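Week 2 handout - driving the arm yourself

Hi again! Last week we pushed the arm around by hand, which most of you liked. Now we do it by remote control, and we start in the simulator, so you can drive into the furniture all you want and I won't flinch. You'll be on the Holix scene, the one with the arm parked beside a couch. I picked a couch on purpose - soft furniture gives you very few straight lines to judge your height by, and I want you to feel how hard that is before April.

Open the scene, pick up the hand controller and just wander for a bit. Get over the cushions, open and close the fingers, come back out to the side. Don't record anything yet (I mean it, last year I had to delete 27 files of people saying hello to the wall).

When you feel okay, flip between your views. Depth fools everyone at first, me included, and a second angle sorts out most of it.
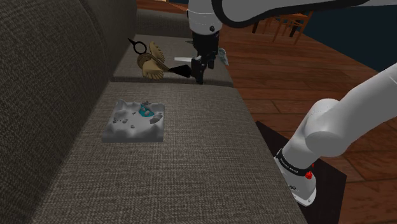
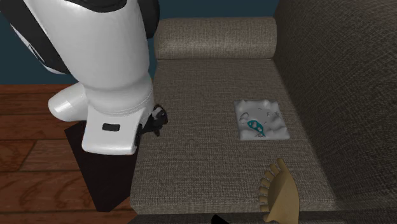 Same couch in both, with the black fingers over the far cushion in the first and near the edge of the seat in the second.

Recording your demos

Each demo is one go at the task on your Miritz sheet, start to finish. Keep it under 52 seconds. Move at one steady speed, and if you need to think, think before you press record. A long pause in the middle gets learned too - the robot will happily copy your dithering!

If you bump something, stop, mark the run as failed and start again. Please don't bin the failed ones, we use them in the Draltetti lab.

By the end of the session your group should have up to 80 good runs. Fewer is fine if they're tidy. Swap drivers every so often, as I'd like a few different styles in there.

Reading for next time: the Jasińska notes, first half only. The bit on controller lag is worth going over twice.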